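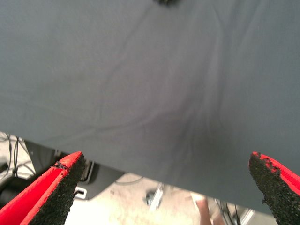 Filming a music video at home on next to no money: what I do now

I've shot 22 music videos in apartments, garages and one very patient aunt's dining room, and I still get emails asking what camera to buy. I never have a good answer. Most of what made the later ones look better came out of the kitchen drawer or the hardware store, so I'm putting my household tips in one place. Add yours in the comments!

Turn off the fridge. If you're recording any live sound at all, a shaker, a count-in, somebody humming, the fridge will find its way in. Put your car keys inside it before you unplug it. You can't drive home without them, so you can't leave it off overnight. I learned this one from Kojo Mahama, who plays drums on most of what I shoot and once lost a whole salmon.

Parchment paper is a decent light softener. Clip a sheet in front of an LED work light with wooden clothespins and faces look so much kinder. LED only, please, and leave a hand's width of air between the paper and the lamp. I wouldn't do it with an old halogen light at all, those get hot enough to scorch things. White shower curtain liners work too if you need something bigger, and the cheap ones with no pattern are the best.

Steam your backdrop the night before. I used to do it on the day and then everybody stood around while I went at a bedsheet with a travel steamer. Now I hang it over the shower rod, spritz it with plain water, run my hands down it and let it dry there. If it has to travel, roll it around a wrapping paper tube. Folding gives you a grid of creases that shows up the second you light from the side (ask me how I know).

Gaffer tape, not duct tape. Duct tape leaves goo on floors and pulls paint off door frames. If you've already used duct tape and you're reading this in a panic, a little cooking oil on a paper towel, left for ten minutes, gets most of the goo off a sealed floor. Then dish soap and warm water so no one slips. Try a hidden corner first. For painted walls I only use painter's tape, and I pull it off slowly, back along itself.

A tray of rice keeps little things still. Phones, a small speaker, a candle holder that wobbles. Fill a freezer bag with dry rice, squash a dent in the top and set the thing in the dent. It's a beanbag, basically, and it costs a couple of dollars. Mine has been in service since my second video and has a strip of tape across it that says DO NOT COOK.

Playback needs to be louder than you think. Singers mime badly to a quiet track, they go all small in the shoulders. I put a speaker in a big mixing bowl when I don't have a proper one with me, and it does help it carry. Tell the neighbors first! Araba Opoku, who sang on the Drunilside video, took banana bread around to both sides of the hallway before we played the same chorus for three hours, and we didn't get a single knock.

Glitter. Put an old flat sheet down before the lid comes off. When you're done, fold the corners in and carry the whole thing out to shake into a trash bag. For what's left on skin, press with tape first and wash second. For what's left in the rug, good luck. I still find gold bits from March.

Sweat and makeup on a costume collar: dab on a drop of clear dish soap and some cool water as soon as it's off the dancer, and let it sit before it goes in the wash. Not on silk or anything beaded.

Snacks that don't wreck a take. Grapes, pretzels, cheese cubes, cut melon. Skip anything powdery or orange. Angharad Ellis does the food for us when she's free and she puts everything on toothpicks so hands stay clean for the instruments — I've copied that for every shoot since.

My whole kit for the last one came to $50, if you don't count the camera:
clothespins
parchment paper
two rolls of tape
a shower curtain liner
a bag of rice
an extension cord long enough to reach the other room

Next time I'll write up how I make fake rain with a garden hose and a colander, once I've worked out where all the water should go.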